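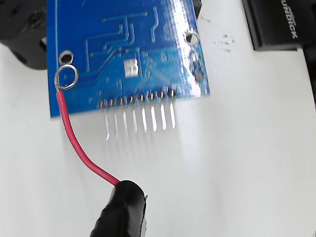 Circuit board, underside, with solder joints along the lower edge

Tomach Bench Fume Extractor
Made by Grerkari. Supplied with one filter, hose, hood and mains lead.

The Tomach is a filtered fume extractor for hand soldering and light rework. Air is drawn in at the hood, passed through a coarse pre-filter and a combined particle and carbon filter, and returned to the room through the rear grille. It does not need ducting to the outside. The body stands on the floor or on a shelf under the bench, and only the hose and hood take up space at the work.

The fan is speed-controlled from a dial on the front. At the lowest setting it is suited to occasional joints with fine solder. The upper half of the dial is meant for continuous work, larger joints and fluxes that smoke heavily. Speed holds steady as the filter loads, until the motor reaches its limit and the amber lamp comes on. The lamp means the filter is due, and the unit will carry on running while it is lit.

Position of the hood
Set the hood to the side of the work or behind it, level with the joint or slightly above. Fumes should move away from the face. A hood hung directly over the board pulls them up past the user and should be avoided. Draughts from open windows and desk fans reduce capture more than a low fan speed does.

The hose is self-supporting up to 2 metres. Longer runs need the wall bracket, sold separately. Do not join two hoses end to end.

Filters
The main filter is rated for 3000 hours at the middle setting. Work with heavy rosin flux will shorten this. The pre-filter is a washable pad: rinse it in warm water, dry it fully and refit it with the printed face towards the hose. Main filters can't be washed, blown out with an air line or repacked. Carbon that has been left unsealed for a long period loses capacity even when the unit is off, so keep spares in the bag until needed.
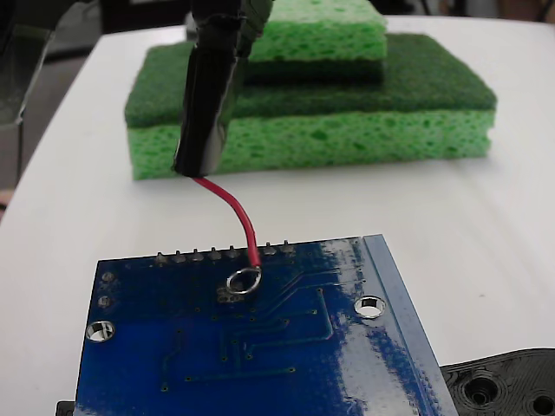

ACCESSORIES AND SPARES

Belhaj hood, round. Supplied as standard. Clear plastic, push fit.
Belhaj hood, slot. Wide and shallow, for long rows of joints. Push fit.
Cluller wall bracket. Steel, grey. Screws not included.
Y-piece. Splits one unit between 2 hoods. Both hoods must be the same type, and the unit should be run in the upper half of the dial.
Main filter. Sold singly.
Pre-filter pads. Pack of 5.
Blanking cap. Closes the unused arm of the Y-piece.

The older square hood does not fit the current hose. An adaptor was made but is no longer stocked.

Not suitable for
Solvent baths, spray coatings, laser cutting, sanding dust, or any work producing sparks. Isopropyl alcohol used in small amounts for wiping boards is acceptable with the fan running. Do not place the hood over an open container.
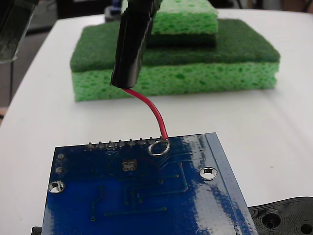

Photo: Jamila Wijesinghe

Noise and siting
Most of the noise comes from the rear grille. Leave a clear gap behind the unit and do not stand it in a closed cupboard. Rubber feet are fitted. On a hollow floor or a thin shelf, an extra mat will cut the low hum.

Ordering
Lead times are longer in August, when the filter line closes for maintenance. For quantity prices or hose lengths not listed, write to Yareli Esquivel at the sales desk, quoting the serial number if the order is for spares. The serial plate is under the front edge of the body, next to the mains inlet.

Page revised Sun 12 May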